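The gripper at Geris, and the people who keep it honest

A morning with the small team who set up a robot twice, once on a screen and once on a bench 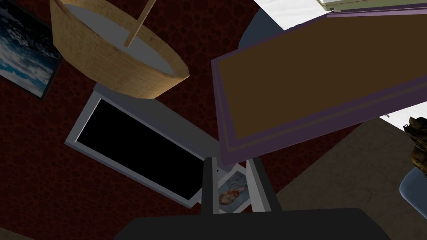

The kettle goes on before the computers do at Geris, and it was over a mug of very strong tea that I was first told the thing everyone here wanted me to understand, which is that a gripper with two fingers is a good deal fussier than it looks. You would think there was nothing to it (I certainly did!). It opens, it closes, it picks up whatever you have asked it to pick up. But somebody has to decide how wide it opens, how hard it shuts and where exactly the tips of the fingers are, and if any of that is out by a whisker the rest of the day goes badly.

The cell they look after is called Cele, and it lives in the back half of a unit that used to belong to a carpet warehouse. There is one arm, one bench, a yellow line on the floor and a shelf of worn finger pads that nobody can bring themselves to throw away. Alongside it runs the rendered version, built in a program the team know as Plundance, where the same gripper can be sent into one made-up room after another without anyone having to sweep up afterwards. The rooms are gloriously odd. Spotted red walls, a view of the clouds from high over the Earth hung up as a picture, a great wooden drum of a thing on a rod, colours that no sensible decorator would put side by side. The machine has to cope with the lot, and I must say I grew rather fond of them.

Setting up begins with the fingers apart and nothing between them. That is the zero, and the team treat it with some reverence. They close the real gripper gently on a steel block, read off the gap, open it again and do the same thing 20 times over, writing each figure in a notebook with a coffee ring on the cover. Then the numbers go across to Plundance, and the rendered fingers are nudged until they agree. On the morning I visited, the left finger was giving trouble and had to come off altogether. It is held on by 2 screws, both of them small enough to lose in the turn-up of your trousers, and I am told this has happened.

The pads are the part that wears. They are cut from a rubbery sheet sold to the workshop under the name Stikier, and a fresh pair will last well enough if the bench is kept clean. Dust is the great enemy. Every eight days the whole gripper is wiped down with a lint-free cloth, the slides get a smear of grease no bigger than a grain of rice, and the cable is run through the fingers from end to end to feel for nicks. I was allowed to do the cable, and felt absurdly proud of myself.

What takes up the afternoons is the less glamorous business of looking at runs. There were 233 of them waiting after lunch, each one a short trip by the gripper through one of those peculiar rooms, and somebody has to sit down and check that the fingers move as they should. When one looks wrong, it is back to the bench with the steel block and the notebook.

By four o'clock the left finger was on again and the new pads were seated. The first reading came out a touch wide, so the screws were loosened, the finger was eased over and the block went back in. I left them to it, with the second pot of tea just brewed and the notebook open at a clean page.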